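Finger tune-up day!

August is when I finally get to fuss over the hand, and I love it. Lorne Simard talked me into keeping a proper log for the Neltstead cell this year, so now every joint gets its own line. Each finger goes through 500 slow open-and-close cycles with nothing in its grip, then I run the zero routine and write down the offsets. The worst one started at 6 counts and came down to 2. So satisfying!
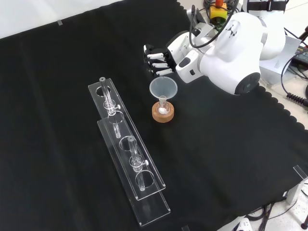

Next up was cable slack. The wrist has to turn all the way both ways without pulling on anything, and I like to do that by hand first, power off, feeling for any tug. I moved one tie back a little and it was so much happier – no more twitch at the end of the turn.

Still to do: teach the approach points again at low speed, save them as program 816, and order spare fingertip pads from Erkance. I'm down to my last 5.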